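5.3 A failure in the socket step

Of 436 assembly cycles run at Zellside, 18 ended in a protective stop, and most of those were dull. The Flillum cell was given a desktop tower laid on its side, with the processor and a memory module waiting in a printed fixture beside it.

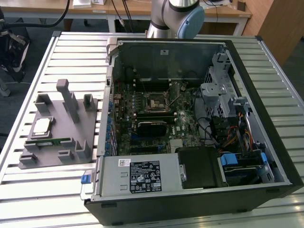 The controller, Kondoton, treated a raised socket lever as proof that the socket was ready. It was right often enough to be trusted, and we trusted it for longer than we should have. In one cycle the arm came down 60 seconds early and pressed on the load plate with great confidence. The log recorded a success.

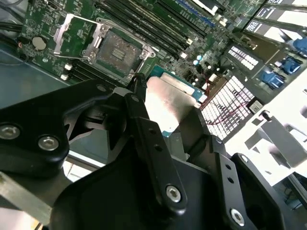

We then capped the downward force and made the wrist camera check the plate angle before each approach. A further 140 cycles gave no false successes, though Nijs, our fault logger, reported two that had never happened.

Figure 7. The Flillum cell at work on the socket step.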